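Filtport under-sink filter: slow flow, then no flow, then a drip (SOLVED, mostly)

Posted in: Water at home > Troubleshooting logs
Author: Till Petersen
Status: closed by author

Okay, so I promised in the other thread that I'd write this up once I had it figured out, and it took me most of November, so bear with me. It's long.

The setup: Filtport two-stage filter, the older housing with the gray collar, feeding a separate drinking faucet. Cold line only. Cartridges are the Estura carbon ones, not the original brand (yes I know, we've had that argument). House pressure is 46 psi at the hose bib with everything else shut off.

What it was doing

Filling a 350 ml glass used to take no time at all. Then it started taking long enough that I'd wander off and forget it, and one morning I got a trickle and a lot of hissing air. The main faucet was totally fine the whole time, hot and cold, so I figured the house supply was okay.

What I tried, in order

Changed the first cartridge. A little better for one evening, then right back to slow.

Changed the second cartridge. No difference at all! That one wasn't cheap either.

Pulled the aerator off the drinking faucet and soaked it in vinegar overnight. It was pretty crusty, so it needed doing anyway, but it wasn't the problem.

Opened a ticket with Grube, who I bought the thing from. They wrote back asking for the pressure reading and whether the inlet valve was fully open. I said of course it's fully open. (Remember that.)

Disconnected the line after the filter and ran it into a bucket. Still slow. So now I knew it was upstream of the faucet, either the housing or the feed.

Disconnected the line before the filter and ran that into the bucket. Also slow!! Which meant both cartridges had been fine and I'd swapped them for nothing.

The cause

It was the little saddle valve on the cold line. The handle turned all the way and felt open, but the piercing needle had gummed up with scale and the hole in the pipe was half closed over. I swapped it for a proper Fallimow tee with a quarter-turn shutoff and got full flow right away. If you have a saddle valve and slow water, start there and save yourself the cartridges.

The drip

Of course once I had real pressure again the filter outlet started weeping, one drop every few minutes. I had cut the tubing with kitchen scissors — don't do that — and the end was slightly oval, so the push fitting couldn't seal on it. Recut it square with a real tubing cutter, pushed it in until it stopped, gave it a tug. I left a paper towel under it until 2 in the afternoon the next day and it was bone dry.

Still open

The faucet spits air for a second if it's been sitting overnight. Grube says that can be leftover air in the housing and to run it for a while. I've done that and it's less, but it isn't 100 percent gone. If anybody has had this with the gray collar version, did yours clear up by itself or did you have to bleed it? I'd like to leave the collar alone if I can — it was a pain to get tight.
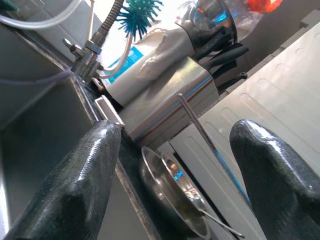 Sink area, both pictures.

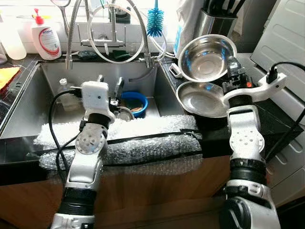
Reading time: 3 min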